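Home News People Work Food Contact

Keeping a small repair business going: an interview with Vaida Strazds

25/04/2026

Vaida Strazds has been fixing sewing machines since she left school. Her shop, Holub, takes in household machines and a few industrial ones, and has a waiting list for most of the year. We met on a slow morning and talked for an hour at the counter.

She learned the trade from Rimantas Eglītis, who owned the shop before her. "He let me clean parts for the first year and that was it," she says. "I was annoyed at the time. Then he gave me a machine in pieces and I knew where everything went."

Most of what comes in has nothing broken. "It's lint and old oil. People put in the wrong oil and it turns to glue. I clean it, set the tension, and it sews." She charges a flat 5 dollars to look at a machine and takes that off the bill if the customer goes ahead.

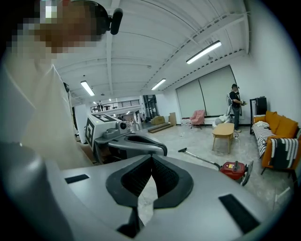 Prices and parts

Parts are the hard side of the business. Strazds orders belts and bobbin cases from Bilteck, and buys dead machines to strip. Last year she logged 894 repairs, four more than the 890 of the year before. "So no, it isn't growing. I don't want it to. It's me and Jörg."

Jörg Bauerfeind works on the industrial machines three days a week. The most expensive job they have done was a full motor and clutch replacement, which came to 1395 dollars. The owner paid it without arguing – a new machine would have cost a good deal more.

December is the worst month. "Everybody finds out on the same weekend that the machine in the closet doesn't run," she says. She now stops taking holiday work at the end of November and keeps a few slots open for people who sew for a living.

I asked what she tells people who are buying used. "Bring a scrap of denim and sew on it. Turn the wheel by hand first. If it sticks, offer less or go home."

She plans to stay in the same building. The lease has four years left on it.

Shares 12 Comments 3

Contact us | Copyright | Back to top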